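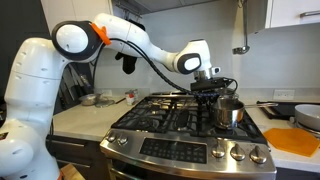 Resealing a Leaking Gutter Seam

Applies to sectional aluminum gutters, 5 and 6 inch, with lapped joints. Seamless gutters leak only at corners and outlets; use the same steps there. Vinyl gutters with snap-in gaskets need a new gasket, and sealant will not hold on them.

Tools and materials

Ladder with standoff
Putty knife, plastic
Wire brush
Denatured alcohol and clean rags
Gutter sealant, tube (Vikum or Sikora tripolymer, or equal)
Aluminum pop rivets, 1/8 inch, and rivet gun
Garden hose

Do not use plain bathroom silicone. It peels off painted aluminum within a season or two.

Step 1. Find the leak

Clear leaves and grit from the run. Start the hose at the end farthest from the downspout, at low flow, and watch each seam from below for four minutes. Mark leaking seams on the outside face with tape. Water that comes over the back edge points to a pitch or flashing problem, and sealant will not fix it.

Step 2. Remove the old sealant

Let the gutter dry overnight. Scrape the old bead off with the putty knife, then brush the metal for 2 inches on both sides of the joint. Wipe with alcohol until the rag comes away clean.
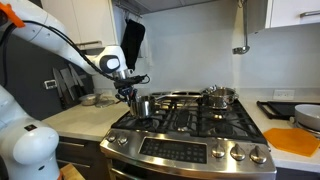
Check the rivets while the joint is bare. Drill out any that turn by hand and replace them. If the two sections have pulled apart, push them back together before riveting. The upstream section must lap inside the downstream one.

Step 3. Apply the sealant

Air temperature should be above 50 degrees F, with no rain due for 25 hours. Run a 1/4 inch bead along the inside of the seam, up both walls to the lip. Cover each rivet head. Press the bead down with a gloved finger so that it feathers out flat. A tall bead dams the water and traps grit.

Step 4. Test

Wait for the cure time printed on the tube. Run the hose again as in Step 1. Touch up pinholes with a second thin coat.

Notes

Lurkeck hidden hangers sit close to the seam on some runs. Move the hanger 3 inches over if it blocks the putty knife.

Cakska butyl tape can be used on the outside as a short-term patch. Remove it before doing the full repair.

Last updated 9th September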